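Move-out and handover inspection, Unit 16, Toft Street
Inspected by: Mogens Hallgrímsson
Month: July
Start 9:40 am, finished before noon

Marks used: OK, FIX (owner to arrange), WATCH (look again at next inspection), N/A. Comments are mine unless marked "tenant". Meter reading on arrival 557.
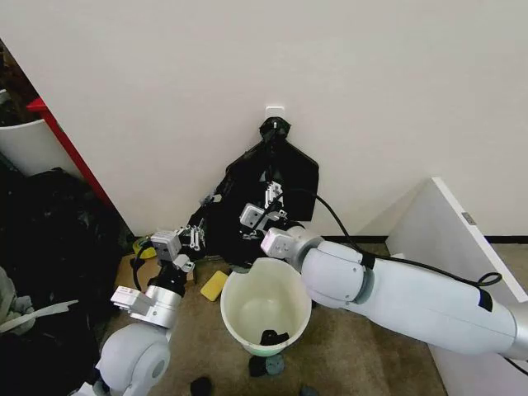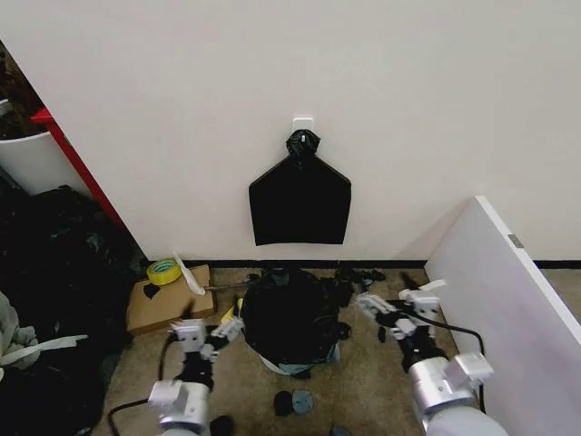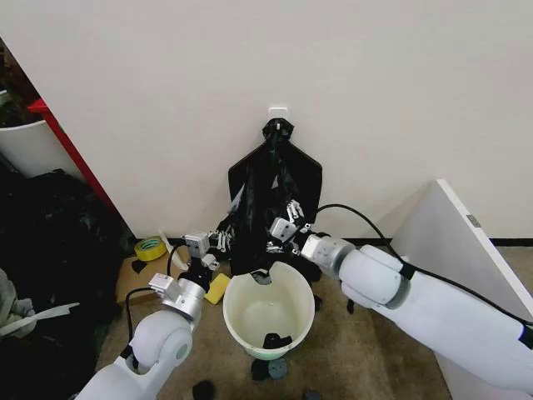
Black garbage bag on the adhesive wall hook, all three.

## 1. Entry and hallway

- [x] Front door closes and latches without lifting - OK
- [x] Deadbolt turns from inside without a key - OK
- [ ] Door closer - FIX. Slams from about halfway. Needs the valve adjusted, possibly a new unit. Same fault noted last July.
- [x] Hall light and two-way switch - OK
- [ ] Smoke alarm, hallway - WATCH. Sounds on test. Date label is painted over and I couldn't read it. If the owner has no record of when it went in, replace it.
- [x] Trip hazards, carpet joins - OK. Metal strip at the kitchen doorway has been screwed back down.

## 2. Walls, hooks and fixings

- [x] Adhesive hooks - OK for light items only. Tenant has been told to warm the strip with a hair dryer and pull it downward, along the wall. Pulling outward takes the paint with it, as it did in the bedroom.
- [ ] Bedroom wall, behind door - FIX. Patch of missing paint the size of a playing card. Colour match is on file under Brulonis, tin 409.
- [x] Tall furniture secured - OK. Bookcase strap is tight at both ends.
- [x] Picture rail - OK

## 3. Kitchen

- [x] Stove, all four elements - OK
- [ ] Rangehood filter - FIX. Clogged with grease. Tenant says it was cleaned at Easter. I'd expect it to be in better shape than this if so. Soak or replace.
- [x] Fire blanket - OK, mounted beside the doorway and away from the stove
- [x] Under-sink cupboard - OK, dry. Old water stain at the back is the same size as last time.
- [ ] Cupboard latch, chemicals - FIX. Broken tongue. Cleaning products moved to the top shelf for now.
- [x] Power points near sink - OK, no cracks, switches firm

## 4. Bathroom and laundry

- [x] Safety switch trips on test button - OK
- [ ] Exhaust fan - WATCH. Runs, but it's noisy and a sheet of toilet paper won't stay up against the grille. Clean first, then test again.
- [ ] Silicone, shower base - FIX. Mould along the long side and a gap at the corner. Cut it out properly, please - the last job went straight over the top of the old bead.
- [x] Hot water at basin - OK, tempering valve tagged
- [x] Washing machine hoses - OK
- [ ] Dryer - N/A, tenant's own, removed

## 5. Balcony

- [x] Balustrade - OK. No movement when pushed at mid-span.
- [ ] Sliding door rollers - WATCH. Stiff. Track was full of grit, so I vacuumed it and it's a bit better.
- [x] Drain clear - OK

## 6. Keys and paperwork

- [x] Front door, two keys returned
- [ ] Mailbox key - one missing, lock is a Padex, blank number 639
- [x] Garage remote - OK, new battery fitted
- [ ] Manual for the Nevus heater - not found. Tenant thinks it's in the garage.

## Comments

The shower silicone and the chemicals latch should be done before anyone moves in. The door closer can go in the same visit as the latch. Paint can wait until the rest is finished, or the new wall will get knocked again.

Tenant's comment: "Disagree about the rangehood. Happy with everything else."

Noted. The filter stays on the list.

Signed, M. Hallgrímsson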